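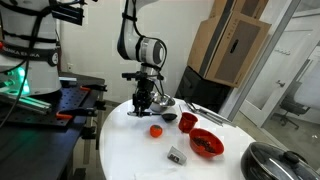
## Scooping Task: Project Report

Haverford Robotics Club, summer project
23 Jul 2018

Our project was to get the Franka Emika arm to pick up a ladle, scoop dry food from one bowl and tip it into another. We used dry food so spills could be swept up.

### Setup

The arm is bolted to a breadboard table and reaches over a round white table. The gripper has two fingers and holds the ladle by the handle. We left other kitchen things on the table so the arm had to work around them.

### Method

We moved the arm through the task by hand and saved the joint positions. The first version had 5 saved points and hit the rim of the bowl. We added more points near the food and slowed the approach. In July we ran 310 trials.

### Problems

- The thin handle turned in the fingers when the ladle was full. Rubber tape helped.
- If the bowl was moved even slightly, the saved points were wrong.
- Our log file stopped at 2000 lines until we changed a setting, so the early runs are incomplete.

### Next

The Mudstead team has offered us their bowl-finding code. We will try it before the Arnbridge meet and rerun the trials with the bowl in new places.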